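Turnholm Two-Arm Bench Kit: what it costs, what's in it and how I'd plan for one

I sell these, so read everything below with that in mind. I've also been running them longer than I've been selling them, and most of this page comes out of the emails I get on a Saturday from people who have a budget meeting coming up and no idea what to put in the spreadsheet. Hello to all of you!

The kit is two arms on one front rail, two lattice fingers per gripper, cables, power, two base plates, and a wrist camera for each arm. The table and the walls are extra. You can bolt the rail to a bench you already own (lots of people do) and add the enclosure later, and I'd much sooner you did that than blow the whole budget in one go and have nothing left over for fingers.

Let's start with fingers then, as they're the part you'll buy again. Ours are orange, molded, and cut through with openings so they give a little when they close on something. For hard boxes you could use pretty much anything. For bags, clothes, pouches, anything with a seam or a pocket or a zipper pull hanging off it, you want some give, and you want to see past the fingers with the wrist camera, which sits low and looks straight out between them.

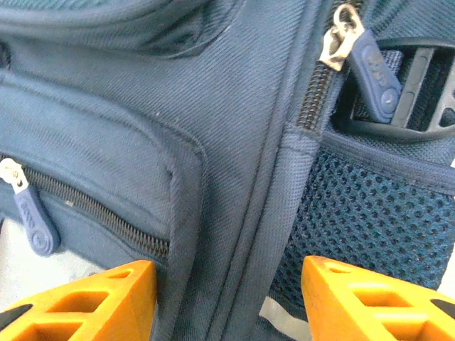 Yoo wrote in to say that the fingers were the wrong place to save money. "We bought one set per arm and figured we'd reorder when they wore out. Then the reorder took a while and one arm sat there doing nothing. Put two spare sets in the first order. Also, if you're doing bags, go and buy the bags first and see how big they are lying flat, before you decide on a table."

I agree with every word, and I've changed the order form so that spare fingers are ticked by default. Untick them if you like. A spare set is $75 and covers both arms.

On to reach, which is question number two in my inbox. Each arm reaches 69 centimeters from the center of its base plate. People take that number, draw two big circles on a piece of paper and get very excited. Please don't plan on the whole circle! An arm stretched all the way out is slower to position and can't come down on things from above very well. Plan on the middle of the table for anything both arms have to touch, and leave the corners for parking things.

The base plates slide along the rail before you tighten them, so you can set the arms closer together or farther apart. I'd start wide. If most of your work is handing things across, move them in a bit, and check the elbows as you go, because they swing out much farther than you'd guess from the base plate. That's how you end up needing more room at the sides than in the middle. Side walls are nice for keeping stray stuff (and stray hands) out, but leave space for the elbow and for the cable loop that goes around it.

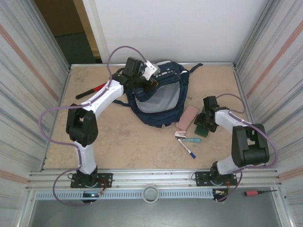

The cable loops, by the way, should be left big. I know they look untidy. Everybody's first instinct is to tie them down along the links, and then the wrist turns and something has to stretch. If you really hate the look of it, we sell fabric sleeves, but the loop stays the same size inside the sleeve, so don't expect miracles.

Budget time. The questions I'd want answered before I signed anything:

What are you picking up? Write the actual list. A mix is fine, and it's a good idea to have one big soft thing, a few flat things and a few small ones, so you find out early which of those gives you trouble. My own guess is the small ones.

Who's resetting the table? If it's a person, and at the start it will be, their hours belong in the budget. I've seen plans with every bolt priced and not a dollar for the human putting things back where they go.

Where does the gear live when it's off? The rail doesn't fold. It comes in one long box and you need to get that box around your corners. Measure the stairs. I'm serious about the stairs.

Do you need both arms from day one? The kit is priced as a pair, but Flikirden (they do our installs) will fit one arm and leave the second plate blank if you ask. For picking up books or a pencil case, one is plenty. For a floppy bag, where you want one side held while the other side gets pulled, I'd go straight to two.

Installation by Flikirden is $300 flat, wherever you are on their map. The enclosure, meaning back panel, two sides and the aluminum to hold it, is another $300. Yes, it's the same number, and yes, people do assume I've typed it twice. The front stays open so you can reach in, with the power off please.

A word on the wrist cameras, because this is where the cheap kits cut corners. On soft goods the camera over the table gives you the layout, and the wrist camera tells you what the fingers have hold of. If I had to drop one of the two for price, I'd keep the wrist one for bag work and feel bad about it. Set your exposure for the dark fabric and let the tabletop go bright.

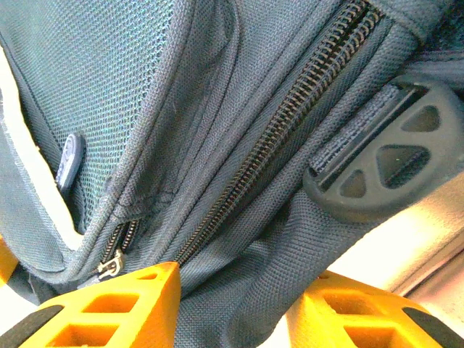

Bench kit wrist camera view: lattice fingers closing on backpack fabric

If you already own fingers from another supplier, ask me before ordering the camera bracket. The Avis adapter plate fits some of them and I can usually tell from a photo. It ships flat in an envelope, so it's cheap to send, and if it doesn't fit you can mail it back.

Lead times: kits go out in the order they come in. July is always slow at our end because the shop that cuts the rails closes for part of it, so if you have money that has to be spent by summer, get the order in during spring and we'll sort out delivery dates after. I can hold a paid order for you if your room isn't ready. I can't hold an unpaid one, sorry, I've been burned.

Lighting is the last thing and it's up to you. Light-colored walls bounce a lot of it around, which helps with the shadows under the grippers, and a matte tabletop is kinder to the cameras than anything shiny. If you're fitting out a room from scratch, do the lights before the arms go in, while you can still get a ladder near the bench.
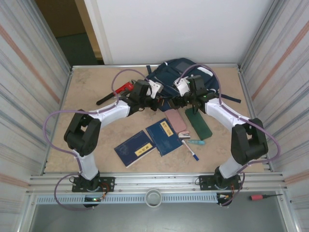
Two-arm kit with enclosure, both arms on the front rail

Returns: unopened boxes within the month, no questions. Opened kits I'll take back less the cost of fingers, as I can't resell those. Broken in shipping is on me, just keep the packaging until you've had a proper look at the elbows and the plates.

For a written quote, send me your object list, the depth of your bench and whether you want Flikirden to do the install. I answer in the mornings, usually before 10. If it's a school or a lab that needs the quote split into separate lines for equipment and labor, say so in the first email and I'll do it that way from the start.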